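Porter à deux

Je travaille chez Bulo depuis l'hiver dernier, dans l'équipe qui prépare les chambres meublées. Le travail est simple à expliquer et fatigant à faire : on monte des lits, on place des tables, on déplace tout quand le client a changé d'avis, et on recommence dans la chambre suivante. Le français n'est pas ma première langue, je demande donc un peu de patience au lecteur. J'écris ce blog surtout pour m'exercer, mais cette fois j'ai aussi quelque chose à raconter.

Depuis février, une partie du transport se fait avec un robot. Je dis « avec » parce que c'est le mot que nous avons fini par employer entre collègues. Au début, la direction disait « par le robot », et cela nous faisait peur. Nous avions compris que les deux personnes qui portent un meuble deviendraient zéro personne. Pour le moment, les deux sont devenues une personne et une machine — ce n'est pas la même chose, mais ce n'est pas rien non plus.

La table verte est l'objet que je connais le mieux maintenant. Elle n'est pas grande, et une personne forte peut la porter seule, mais on abîme vite un mur ou le coin d'un lit. Le règlement de la maison demande donc d'être à deux. On prend chacun un bout, on se regarde, on dit « hop ». Avec le robot, on ne se regarde pas. J'ai mis plusieurs semaines à ne plus chercher ses yeux.

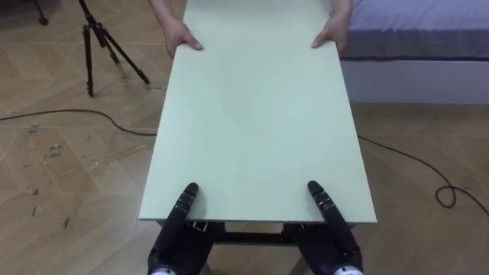

Chacun son bout de la table, à côté du lit.

Ce qui change d'abord, c'est la parole. Avec un collègue, je parlais tout le temps en portant : attention à la porte, attends, je change de main, tu as vu le match. Maintenant je dis seulement les mots utiles, et encore, je les dis pour moi. Le soir je remarque que j'ai moins parlé français dans la journée, et pour quelqu'un dans ma situation c'est une vraie perte. J'en ai parlé à mon responsable, qui n'avait pas pensé à cela. Il m'a répondu qu'il allait réfléchir aux horaires, pour que nos pauses tombent ensemble. C'est fait depuis peu, et c'est mieux.

Ce qui change ensuite, c'est le dos. Je dois être juste : le mien va mieux. Dans une bonne journée nous déplaçons environ 100 pièces de mobilier, si l'on compte les petites. Avant, à partir de 16 heures, tout le monde portait mal, avec les bras trop loin du corps. La machine garde le même rythme du matin au soir, un rythme assez lent, et elle m'oblige à le suivre. Les jeunes de l'équipe trouvent cela insupportable. Moi, qui ne suis plus très jeune, je m'y suis habitué.

Il y a aussi la question de savoir qui commande. Sur le papier, c'est la personne. Mais quand on tient le même plateau, celui qui est le moins souple décide un peu pour l'autre. Il faut apprendre à serrer les doigts sur le bord sans tirer, et à laisser venir. Une collègue compare cela à danser avec quelqu'un qui connaît les pas mais n'entend pas la musique. Je n'ai pas trouvé de meilleure image dans ma langue non plus. 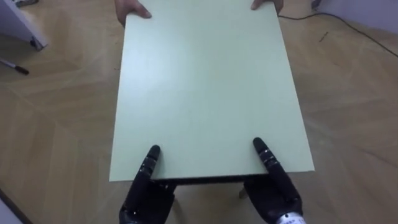

Ce que je ne sais pas encore

Nous étions 9 dans l'équipe à mon arrivée et nous sommes toujours 9. Deux collègues ont suivi une formation et s'occupent maintenant des réglages, avec un petit supplément de salaire. Ils en sont contents. Mais quand quelqu'un partira, est-ce qu'on le remplacera ? J'ai posé la question en réunion. La réponse a été longue, très polie, et je n'ai pas pu la résumer à ma femme.

Je ne suis pas contre cette machine. Je préfère lui laisser la moitié du poids que le garder entièrement dans mes genoux. Je voudrais seulement que l'on nous demande notre avis avant, et pas après, quand les choses sont déjà installées. On nous a donné une feuille avec des cases à cocher : « satisfait », « peu satisfait ». Il n'y avait pas de case pour le silence pendant le travail, alors je l'ai écrit dans la marge.

Le mois prochain, nous essaierons avec les armoires. Je prendrai mes gants neufs.

Articles récents
Apprendre le vocabulaire des outils à quarante ans
Mon premier hiver chez Bulo
Pourquoi je note les mots sur ma main
Clenthorpe, souvenirs d'un entrepôt froid
Les pauses café et la grammaire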